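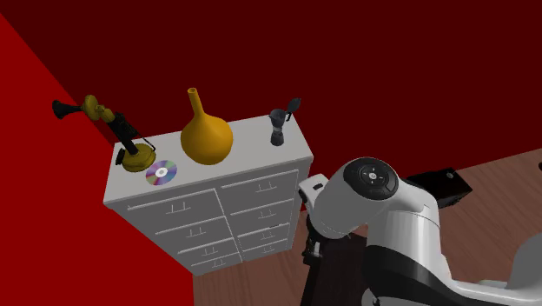 Ran the dresser task again until 7 p.m., 126 episodes on the new policy. 90 ended in success, and I don't trust the number. The simulator scores a pick as good once the object clears the surface, so a vase held by the lip counts the same as one held by the body. The vase is the one I keep going back to: big round belly, long thin neck, and the policy prefers the neck. The candlestick telephone is worse in theory but gave less trouble today. The compact disc, lying flat near the front edge, is still close to hopeless with two fingers.

Drawers next. Eight of them, all with the same slim bar handle, which makes perception easy and says little about anybody's real bedroom. Catherine Chisholm wants "tidy the dresser" in the Pranitum demo by January. I told her single picks, yes — putting things away, no. A person clears that top in a minute without thinking about it.

Changed the success check to require a stable hold for 100 steps. Queued 308 episodes overnight. Left the friction values alone for now.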